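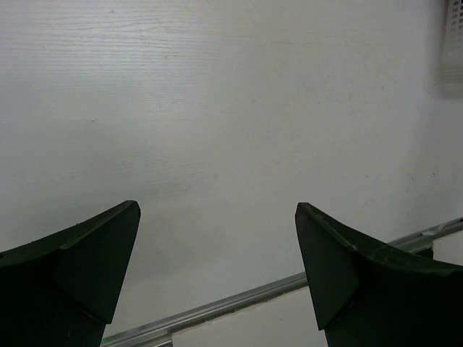

Cevberg talk, 9 min max - keep moving

- hi, thanks Sabina for the slot
- topic: cleaning white wood-grain panels. everyone scrubs too hard, me included
- marks and smudges: soft cloth first, then a drop of dish soap. go WITH the grain
- little dark specks - fingernail test. if it catches its stuck on, if not could be a chip, leave it
- vent grilles: brush before wiping, otherwise dust goes down the pannel. tell Liên's story (30 sec!!)
- metal rails - groove holds grit, cotton swab, dry right after
- no scouring pads. say it twice
- ask: who has a vent they've never cleaned? hands up
- Tùng has the handouts, 200 printed, back table
- questions, then hand over to Cinzia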